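Kusia Gorge: Your Questions Answered

Last updated 4 Feb 2022

I get a lot of messages about the Kusia Gorge walk, mostly from people who have seen one photo of the swimming hole and want to know if they can do the whole thing in thongs before lunch. (No, and please don't.) I've been going up there for years and I love the place to bits, so I've pulled my usual replies together on one page. If your question isn't covered, leave it in the comments and I'll get to it when I can.

Where do I start?

There are two ways in. The one I always tell people to take is from the Numico picnic ground, where you'll find a decent gravel car park, a toilet and a big map board that's faded but still readable. The other starts at the top of Felter Lookout and goes down first, so you finish with the climb when your legs are already cooked. I've done it that way once and grumbled the whole way back up!

How long does it take?

Allow 4 hours from Numico and back if you're reasonably fit and you want time for a swim. Quick walkers will do it in less. Families with little kids should think of it as a whole day out, with plenty of stops for snacks, sticks and looking at lizards, and there's no shame at all in turning around at the first creek crossing. That bit is lovely on its own.

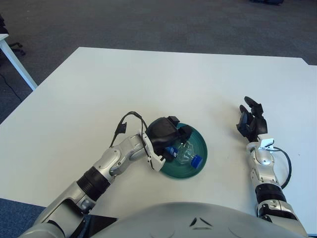 The track itself is well marked as far as the second crossing, with orange arrows on the trees. After that you're following rock cairns along the creek bed, and every flood knocks a few of them over, so go slowly and look for the next one before you leave the last. If you've gone more than a few minutes without seeing a cairn, head back to the one you know.

How many steps are there?

108, all in one go, on the old timber staircase under the lookout. Yes, I counted, and yes, I've had people write in with other numbers. There's a landing partway up with a bench on it, and it catches a breeze even on hot afternoons. The handrail is on one side only (your left going up), so if you've got a dodgy knee you may want to plan around that.

Is it suitable for kids?

Mine started doing the lower section when they were in primary school and had a ball. The top section has a couple of unfenced ledges where I'd want a hand on anyone under ten. Prams won't make it past the picnic ground, but a carrier is fine. Pack more food than seems sensible.

Can I bring the dog?

Sorry, no dogs anywhere in the gorge, and that includes the car park. I know, I've got one too, and he gives me a filthy look every time the boots come out. The Ahn River trail on the other side of town allows dogs on leads and has heaps of shade, so we take him there and everyone's happy.

How much water should I carry?

More than you reckon. I take 3000 mL for myself in summer and usually come home with only a mouthful left. There's a tap at Numico but it has run dry on me more than once, so fill up before you leave home. The creek looks beautifully clear and I still wouldn't drink it untreated, as there are cattle upstream.

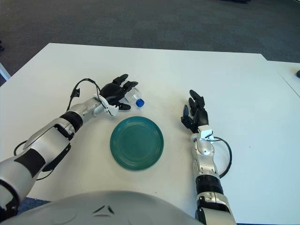

White tables pushed up side by side, with grey carpet beyond.

What about phone reception?

You'll get a bar or two at the lookout and nothing at all down in the gorge. Download your map beforehand and tell someone when you expect to be back. I leave a note on the fridge, which my family finds very old-fashioned, but it works. If you're heading off alone or plan to go beyond the main pool, I'd carry a personal locator beacon. Some outdoor shops hire them out, so you don't necessarily have to buy one.

When's the best time to go?

April, hands down! The worst of the heat is over, the water's still warm enough for a proper swim and the light on the western wall in the late afternoon is gorgeous. Winter is good as well, though the sun leaves the gorge floor early and it gets nippy in a hurry. I'd skip the middle of summer unless you can be walking at first light and back at the car by mid-morning.

If there has been heavy rain in the ranges, stay out altogether. The creek can come up fast even when the sky over your own head is perfectly blue, and there are stretches between the walls with no easy way out.

How high are the walls?

The sign at the lookout says 400 feet at the tallest point, and nobody seems to have got round to putting it into metres. They look a good deal taller from the bottom. The rock is a rusty red sandstone with darker bands through it, and after a shower you get thin little waterfalls coming off the rim in all sorts of places. It's my favourite time to be standing on the viewing platform, well away from the creek.

Can I swim?

You can, and you should! The main pool has a sandy entry at the near end and gets deep quickly, so hop in gently. No jumping from the rocks, please. There are boulders under the surface that you can't see from above, and they shift after floods. Bring some old sneakers for wading, because the creek stones are slippery little things.

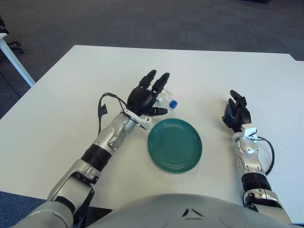
Can I camp overnight?

There's no camping in the gorge itself, but the Felter side has a small bush campground up on the flat. It's basic: long-drop toilet, a few fire rings, bring everything and take it all home again. Sites need to be booked ahead and they go early in the school holidays. I like the ones at the far end, near the big fallen gum, where you get the morning sun on the tent.

Is there anywhere to eat nearby?

Only in town, and the bakery shuts early. Ring ahead if you've got your heart set on a pie after the walk, or do what I do and leave an esky in the car with cold drinks and a sandwich in it.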